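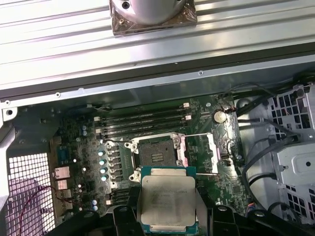

Halima Haruna wrote back on the first draft that we had priced the arm and forgotten the fingers, and that anybody planning a processor cell ought to put spare fingertips on the very first order. She was right, so the budget sheet now has a line for them, and I've moved it up near the top where it can't be missed.

Welcome to the Pledau planning card! It goes with the footage and the cost sheets from our computer teardown and rebuild cell, and it's meant for people who are working out what to buy before they buy it (we did a fair bit of that the other way round). Last updated June 27, 2023.

The sheets list each item with its price, its lead time in days, and a note on whether we would order it again. Prices are in US dollars, before tax.

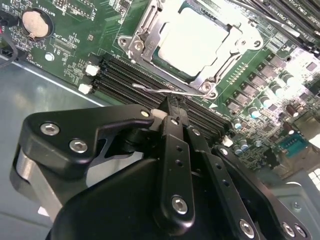
BUDGET LINES

Fingertips, spare set: 800
Wrist camera and cables: 1000
Lead time, fingertips from Flunero: 30 days
Lead time, fixture tray from Solteo: 53 days

Please do look at the lead times as hard as you look at the prices. A slow tray can hold up a whole cell, and you'll be paying for the floor space all the while. Narrow fingers are worth asking for by name if your work is down among the memory slots, and it's worth sending the supplier your own board to measure against.

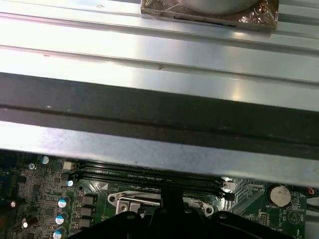
Gripper over the motherboard, wrist camera view.

The footage comes from wrist cameras and from a camera that takes in the workspace, so budget for both kinds if you hope to compare your clips with ours. Storage has a sheet of its own, and Amarachi Adeyemi is still filling in the backup costs.

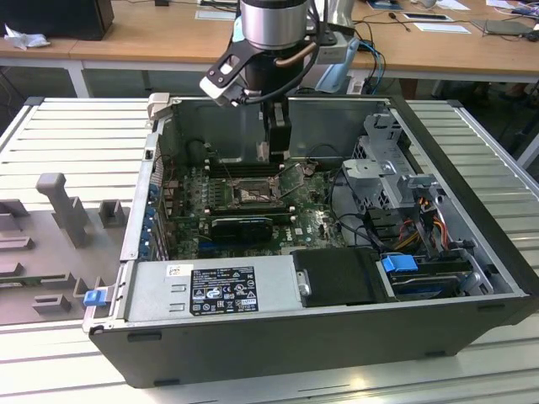
Still to be priced

A second fixture tray, the Maldonado service plan, and more used desktop cases to practice on. Quotes should be in by August, and I'll add them to the sheets as they arrive.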